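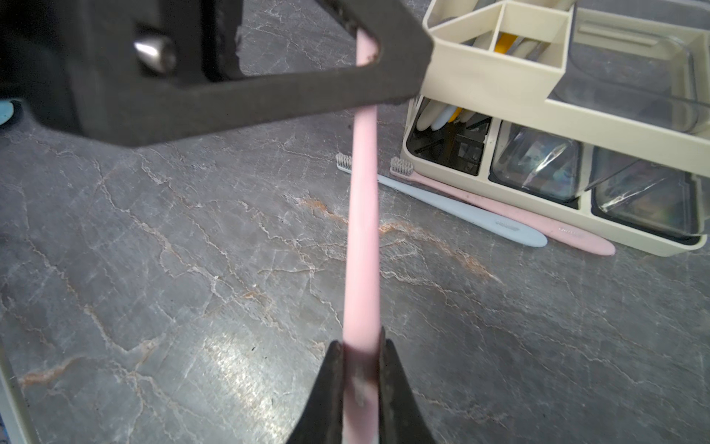 **Old toothbrushes - keep them.** Best cleaning tool in the house and it cost nothing. Boil kettle, pour over in a mug, leave to cool, done. One for bathroom, one for kitchen, one for the shed. Mark the handles with a bit of tape so they don't get mixed up!!

Where I use them:

- tap bases, where the white crust builds up. Vinegar on kitchen roll, wrap it round, leave an hour, then scrub
- grout. Bicarb and water mixed to a paste, thick as toothpaste. Rinse twice or it dries chalky
- cheese grater. Scrub from the back, same way the holes point
- bike chain (shed one only, obviously)
- round the rubber seal of the washing machine, lift the fold, it's horrid in there
- tin opener wheel. When did you last clean yours

Bristles gone flat? Hold in hot water a minute and squeeze them back together. Works once or twice then bin it.

**Drawers that stick.** Candle stub along the runners. Plain white one, not scented, the scented are too soft. Did the whole of the Michalski dresser with one stub and it still goes fine.

**Sandpaper.** Write the grit on the back in a few places before you tear it up. I keep 1000 for wet work in its own envelope. Drop of washing up liquid in the water stops it clogging.

**Burnt pan.** Cover the black bit with water, spoon of bicarb, simmer, turn off, go away. Wooden spoon after. NOT aluminium pans, goes dark. Second go usually shifts what's left.

**Screws that wont bite.** Matchstick and wood glue in the hole, snap it off flush, let it dry, screw back in. Cupboard hinges mostly. Two matchsticks if its really chewed up.

**Onion hands.** Cold water and salt, rub, rinse. Lemon if you've got a cut one going spare, but not if your hands are cracked. Ouch.

**Paint tins.** Elastic band round the tin top to bottom, wipe brush on that and the rim stays clean. Lid goes on properly next time. Write the room on the lid too. I have a half tin marked 3434 and no idea which wall that was.

**Rice in the salt.** 6 grains is plenty for a small shaker. Change when it goes grey.

**Limescale in the kettle.** Consolacion Manalastas sent this one in: half white vinegar half water, bring to the boil, leave 25 minutes, tip out, boil plain water twice before tea. Tried it, good. Open a window tho.

More when I get a minute. Still need to write up the oven door glass and what to do with odd socks (dusters, mostly).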